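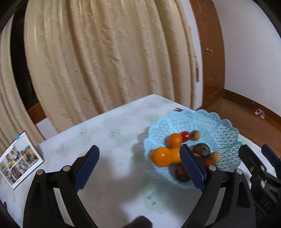 Brurasville fruit swap is back, and it's moving to the library lawn

2025-04-14

If you've got a lemon tree that won't quit, I have good news for you. The Brurasville fruit swap is coming back at the end of April, and this year it's on the library lawn instead of the Danko parking lot. I went last year and came home with so many grapefruit that I was leaving them on porches all the way down my street, so consider yourselves warned!

The idea hasn't changed. You bring what you've got too much of, you put it on a table, and you take home something else. No money, no tickets. Last year 72 households signed up (mine was one of them, late as usual) and the organizers weighed in 3,972 pounds of fruit before lunch.

I called Zainab Ugwu, who runs the sign-up list, and she told me there's room for 200 households this time. "The lawn has shade, and that was the big complaint," she said. "People were standing on blacktop with a bag of plums."

Gates open at 9 in the morning. Furar Bakery is bringing day-old bread again, and there's a jam table I plan to visit early – I missed the fig last year and I'm still a little sore about it.

A couple of things to know before you load the car. Wash your fruit at home, as the library only has the one outdoor tap. Bring your own bags too. Sign-up sheets are at the library front desk and by the registers at Danko, and you can add your name right up to the night before.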